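Call for Participants: Robot-Assisted Suturing Study
Dekon Laboratory for Surgical Automation, Zisville

The Dekon Laboratory invites applications from surgical trainees and practicing surgeons for a study of shared control in robot-assisted suturing. Participants will place stitches on practice pads using two instruments, with and without motion guidance from the Dudeo control software.

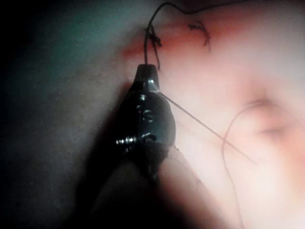

Reading time: 2 minutes

Background

In a first study, completed in May, the laboratory trained a motion model on 51 recorded suturing sessions. The model performed well when passing the needle through the pad. It performed less well when tying, where slack thread can drift between the instruments and block the view of the knot. The new study asks whether guidance limited to the tying stage helps the operator without slowing the work.

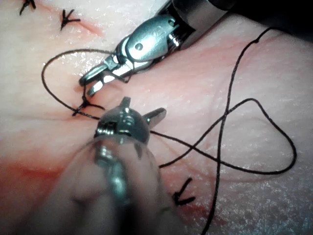
Thread management is the main subject of the present work. The Dudeo software estimates the path of the thread from video and suggests the next motion to the operator, who may accept or refuse it. The estimate is hardest to make when the jaws hold only a short tail above the knot and the remaining thread lies in wide loops on both sides, crossing over itself on the right. Participants will therefore spend most of each session on this stage - the needle pass is included mainly for comparison.

What participation involves

Each participant attends 4 sessions at the Zisville site. Every session includes a practice period, a set of interrupted stitches, and a short written questionnaire. Video from the instruments and from a fixed camera is recorded, together with the motion of the hand controls. Faces and voices are not recorded.

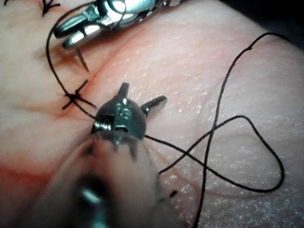
Page last changed: 10th October

Who may apply

The laboratory seeks 20 participants. Applicants must be able to tie a surgical knot with instruments and must have normal or corrected vision. Prior experience with a surgical robot is welcome but is not required. Persons who took part in the first study are not eligible.

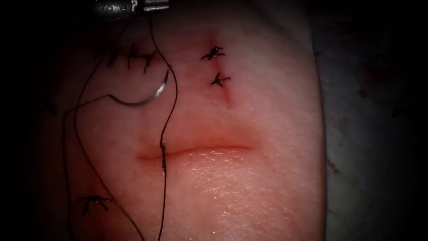 Curved needle and thread on a practice pad, with a horizontal incision still open.

Payment and travel

Participants are paid for each session attended, including any session they choose to end early. Travel within the Zisville area is reimbursed on presentation of receipts.

How to apply

Application forms are available from the study office, Dumitrescu Building, Zisville. Applicants should state their level of training and the hours at which they are available. All applicants will receive a written reply.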